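Trirkach企业羽毛球联赛新赛季要改规矩了，报名费涨到385，双打名单也得重排

昨晚快九点我才从Iltitz体育馆出来，球包都没来得及放下就先坐下来写这篇，因为群里已经吵翻了，好多人问到底改了什么。

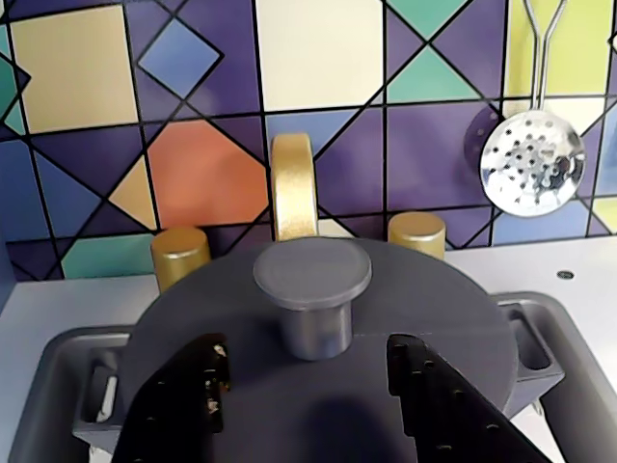
Darlene Girard说她最气的倒还不是涨价，是通知发得太晚，她们队下个赛季的预算早就报给公司了，现在又要回去找财务改数字，“我都能想象财务那张脸”。她还说，外援那一条要是真照现在的写法执行，她们队的混双得拆掉重来。

好，那我就从头说。昨晚是各队队长的碰头会，地点还是Iltitz体育馆二楼那间小会议室，暖气开得特别足，我穿着训练服坐在里面直冒汗。组织方把新赛季的章程草稿投在墙上，一条一条过。我代表我们公司那支队去的（队长出差，临时抓的我），一边听一边在手机上记，有些地方可能记得不够细，后面正式文件出来以后大家还是以文件为准。

先说钱。每支队的报名费从300涨到385。理由讲了两个，一个是场地租金，一个是用球。场地这事我信，Iltitz这两年晚上的时段越来越难抢，以前七点到九点随便订，现在羽毛球、排球、五人制足球全挤在一起，连走廊里都有人在跳绳热身。用球嘛，会上倒是有人当场提出来，说上个赛季有几轮发下来的球飞得很飘，打几拍就歪，如果涨价以后还是那批球，那就说不过去了。组织方的回答是换供应商，新球会在赛季前拿几筒出来给各队试打，试完再定。我觉得这个办法挺好的，记一笔，到时候我肯定去试！

385里面包括什么呢？整个常规赛的场地、比赛用球、裁判长的补贴，还有赛季末那顿饭。不包括训练用球，不包括季后赛的加场。季后赛加场怎么收，昨晚没有讲清楚，只说“按实际发生分摊”。我旁边那位马上举手问，分摊是按队分还是按场次分，台上翻了半天材料，最后说回去再核。这一条我会继续盯着，各位队长也请在意见表里写上，写的人多了他们才会快点给答复。

然后是分级。新赛季从原来的一个大组改成甲、乙2个级别，中间有升降。按上赛季的名次切，上半区进甲级，下半区进乙级，新报名的队统一从乙级打起。赛季结束以后甲级垫底的那支直接降，乙级第一直接升，甲级倒数第二和乙级第二再打一场附加赛。这个我个人是举双手赞成的。上赛季我们碰上Allosov的那一轮，大家应该还有印象吧，男双第一局我们总共没摸到几分，打完对面还很客气地过来握手，客气得我更难受了。他们队里有两位从小在体校练过，杀球的声音隔着两片场地都听得见，跟我们这种下了班才想起来自己会打球的人放在一个组，双方都没什么意思。

不过新队从乙级打起这条，也有人不同意。Østergaard今年换了一批人，据说实力比去年强得多，他们去年的名次又偏偏落在下半区，于是要在乙级打满一整个赛季。他们的代表昨晚发言的时候语气还算平静，意思是能不能开赛前搞一次定级赛，愿意打的队自己报名，打赢了就直接进甲级。组织方没有一口回绝，说时间上很紧，场地也未必排得出来，要再看看。我私下觉得定级赛是个好主意（而且很有看头！），问题是谁愿意在甲级里当那个被挑战的呢？会上没有一支甲级队主动举手，包括我们，虽然我们还不确定自己算不算上半区，名次卡在那条线上，要等组织方把上赛季那场弃权的积分算明白。

说到弃权，这回也改了。以前一场对抗五个单项，人没到齐就空着那一项，判对方得分，其他照打。新章程里加了一条，同一支队一个赛季里整场弃权两次，剩下的比赛全部取消，费用不退。听着挺狠，可是想想上赛季那几次，我们全队请了假、抢着下班、堵了一路车赶过去，到了馆里才知道对面不来，那个心情真是……所以这条我投了赞成。改期倒是比以前宽松，提前三天两边队长说好就行，在群里留一句话，不用再填那张谁也找不到在哪儿下载的表格。

接下来是昨晚吵得最久的，外援。

联赛的章程一直写着，参赛的人必须是报名公司的在职员工。可是各家公司的情况大家也知道，小公司凑不齐女队员的多得很，前几年是睁一只眼闭一只眼，家属、前同事、隔壁楼层的朋友都上过场。新草稿里把这件事写明了：每支队可以登记一名非员工，名字要在赛季开始前报上去，中途不能换，而且只能打双打，不能打单打，淘汰赛阶段一律不能上。

Nicanor Beltrán一听就站起来了。他那支队我交过手，人少，公司小，常年就那么几个人轮着上，有一个离职了就等于少了半条腿。他的原话大概是这样的：你们说不能中途换，那我们登记的那个人要是二月份扭了脚怎么办，后面半个赛季混双就一直空着吗？然后他又问，离职的员工算哪一种，人家去年还在公司上班，今年换了工作，住还住在原来那条街上，训练也天天来，难道一夜之间就成外人了？

这两个问题问得好，会场里安静了一会儿。组织方后来松了口，说伤病可以凭医生的证明换一次人，离职的呢，如果上个赛季在名单里打过比赛，可以再保留一个赛季的资格，不占外援名额。后面这半句是当场加上去的，我看着他们在投影上改的字，所以应该算数。不过Beltrán散会以后在楼梯口跟我讲，他要等到文件盖了章才放心，去年关于停车的事也是当场答应得好好的，后来就没下文了。（停车的事我就不展开了，打过Iltitz主场的都懂。）

Darlene Girard说的混双要拆，也是这一条闹的。她们队的混双搭档有一位是合作公司的同事，两家公司在同一层办公，共用一间茶水间，可是合同上不是一家。如果把她算作外援，那淘汰赛就不能上，而她们上赛季能进淘汰赛，靠的恰好就是这对混双。她的提议是，同一个办公地点的两家公司可以联合报名，队名写两家，费用照一支队交。我当时听了觉得这会不会变成一个口子，大公司拉着楼下的健身房一起报名怎么办？有人已经在下面笑着说，那我们干脆跟楼下健身房联合好了。最后这个提议没有表决，放进意见表里，等各队书面回复。

再说一下赛程。比赛从十月打到来年三月，中间圣诞和新年停三周。晚上的比赛分两档，六点半一档，八点一档，新规矩是同一支队不能连续三轮都排在八点那档，这是我们好几支队一起提的，住得远的人打完八点场回到家都快十一点了，第二天还要上班，实在吃不消。主客场的概念取消，反正大家都在Iltitz打，写着主场客场只会让人弄错该谁带记分牌。记分牌以后由馆里统一准备。听到这句我简直想鼓掌，去年我们队那块记分牌的数字“7”不知道什么时候掉了，一整个赛季都是翻到六以后拿笔写。

裁判还是老办法，不打的那支队出人，一场一个主裁，边线自己喊。有人提议半决赛开始请外面的持证裁判，组织方说报过价，要是请的话每支队还得再加钱，现场愿意加的手举起来稀稀拉拉，就先搁下了。我自己没有举手，我觉得自己喊边线也挺好玩的，虽然有时候喊完对面那个眼神让人很想收回去。发球过高的问题倒是要认真一点，新赛季开始前会安排一个晚上，给各队的主裁讲一讲怎么判，每队至少派一个人去，不派的话要扣一分积分。我们队派谁还没定，我已经在群里装作没看见了。

还有个数字值得说一说。会上放了一页上赛季的统计，整个赛季登记下来的单项比赛一共2816局。我第一眼看到还以为是打错了，后来想想，每轮那么多场，每场五个单项，每个单项两局三局地打，加起来还真就有这么多！这些全是队长们一局一局在手机上录进去的，录错了还要找组织方改，改完还要对面确认。所以新赛季会换一个录分的页面，据说扫一下贴在场边的码就能进去，两边队长点一下就算确认完毕。我试了试演示的那个版本，字很小，分数框老是点到旁边去，提了意见，负责的人记下来了。年纪大一点的队长估计还是更喜欢纸，所以纸质记分单第一个月也会照发，两套一起用。

女单能不能加进来，也有人问。现在的五个单项是男单、女单轮换，男双两对，女双，混双，轮到没有女单的那一轮，有些队的女队员就只能打一项，来回路上的时间比打球还长。提出来的那位队长讲得挺动情的，说她们队里有人因为这个就不太想来了。组织方的顾虑是加一项就要多占一片场地，或者整晚往后拖半个钟头。后来折中了一下，乙级先试，两队都同意的话可以加打一场女单，成绩记在个人榜上，不算进团队比分。我听着有点遗憾，不过总比什么都没有强，试半个赛季看看吧。

个人榜是新东西，以前只有团队名次。榜单按胜率排，打满一定场次才上榜，具体几场还没定。我们队有个家伙听到个人榜三个字眼睛都亮了，已经开始研究怎么挑软柿子捏，我劝他先把反手练练再说。

几个跟报名有关的事，我整理在一起，方便大家转给自己公司的人看：

报名从九月初开始，在联赛的页面上填，月底关闭，以付款到账为准，光填表不算。
名单最少六个人，最多不设上限，男女都要有。
非员工的名字写在单独那一栏，填错栏的会被当作正式队员去查在职证明，到时候来回扯皮很麻烦。
公司要开发票的，抬头现在就去问清楚，上赛季有好几家开错重开，拖到圣诞前才弄完。
队服颜色不强制，但是同一场双打的两个人上衣颜色要一致，这一条是老规矩，重申一下。
Iltitz的更衣室柜子要自己带锁。

意见表的截止时间是月底，也就是说还有两个多星期，三件事会以各队的书面意见为准，一是联合报名，二是定级赛，三是季后赛加场的费用怎么分。每支队一票，队长填，不填算弃权。我拿到的说法是，只要回复的队过了半数，就按多数的意见写进正式章程。所以拜托各位别光在群里发语音，群里吵得再热闹也不算票呀！

我们队的意见我大致想好了，还没跟大伙商量，先在这里透个底：联合报名我倾向同意，前提是两家公司的人数加起来封个顶；定级赛同意；加场费用按场次分，谁打谁出。涨到385这件事，我问过我们公司管活动经费的同事，说可以批，但要附一份说明，讲清楚多出来的85用在哪里。我已经给组织方发了邮件要明细，他们回复得还挺快，说这周内发给所有队长，收到以后我贴在这篇后面。

对了，散会的时候好几个人问冬天那个十二月的友谊赛还办不办，就是大家乱配搭档、输了的请喝热饮的那个。办的！还是在Iltitz，不收报名费，带家属带朋友都可以，外援随便上。去年抽签把我和Allosov那位杀球很响的先生抽到了一边，我全程站在网前蹲着，生怕后脑勺挨一下，我们居然还赢了。今年想报名的到时候直接在群里接龙，场地排完就截止，球由组织方出，拍子请自己带。

有听漏的、记错的，昨晚在场的各位队长请在下面留言补充，我看到就改。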